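Progress notes for September, Kanis lens review project. Afonso, as promised, rough but should cover what the funding panel wants. Proper tables to follow.

**Where we're at**

Four lenses were in the plan. Three finished, one half done. The Kanis 35 and the Kanis 50 are written up and sitting in the shared folder. The Skindero macro has all its bench work done and the text is with Armindo Rebelo for a technical read. Skindero zoom is the laggard, see below.

Bench shooting came to more than 1000 frames all up. Field shooting went alright, mostly down at Tresport on the harbour wall, early, before the glare gets up. Lost one morning to fog and didn't get it back.

**Bench findings so far**

- Kanis 35: sharp in the centre wide open, corners soft until you stop down to f/4. Bit of colour fringing on bright edges. Easy fix in software.
- Kanis 50: better corners, noisier autofocus. You'll hear it on video, no way around that.
- Skindero macro: lovely close up, hunts badly in dim light. Focus limiter switch is too stiff and sits right where your thumb dosen't go.

Flare is the one result I'd hold back from the panel for now. Armindo reckons our lamp was set too low for the first two lenses and I think he's right. Will reshoot both, half a day's work.
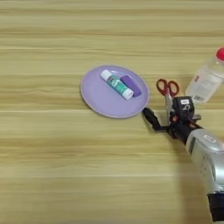 Colour testing is where most of the hours went. The macro came out a touch cooler than the two Kanis lenses on the same body, same white balance, same lamp. Not a fault, but buyers who mix brands will see it in their product shots. Chart patches only get you so far with this so I've added a plain household set-up to the method. Lavender against a stronger purple is a good stress test, the plate and eraser need to stay clearly different from each other, and the teal-green on the glue stick label should hold up beside them without drifting to blue. Pale wood is handy too for judging warmth. I'd like to keep this as a standard page in every review if you're happy with it. Readers don't care much about delta E numbers. They know what stationery looks like.

**Zoom, and why it's late**

First copy from Matos Hire was decentred, left side mush at every focal length. Sent it back, waited, second copy looks fine on the first pass. I've only got the wide end tested. Stabilisation and the long end still to do, plus autofocus tracking at 100 mm, where the first copy was all over the shop.

Don't want to publish anything off the bad copy. Will mention the swap in the review though, readers should know.

**Money**

On budget apart from hire. The extra Matos week wasn't in the plan and I've put it against the travel line, which had room because of the fog day. Receipts are in the folder, 51 pages of them scanned as one PDF, sorry. Will split them up when I get a minute.

**What I need from you**

- OK on the household colour page
- Yes or no on moving travel money to hire
- Whoever looks after the website to fix the comparison slider, it still crops portrait shots on a phone

**Next**

Flare reshoot first, then finish the zoom, then edits on the macro once Armindo's comments are in. Sample galleries go up last becuase the full size files take forever to upload from here. I'm on the bench until 4 most afternoons, ring after that.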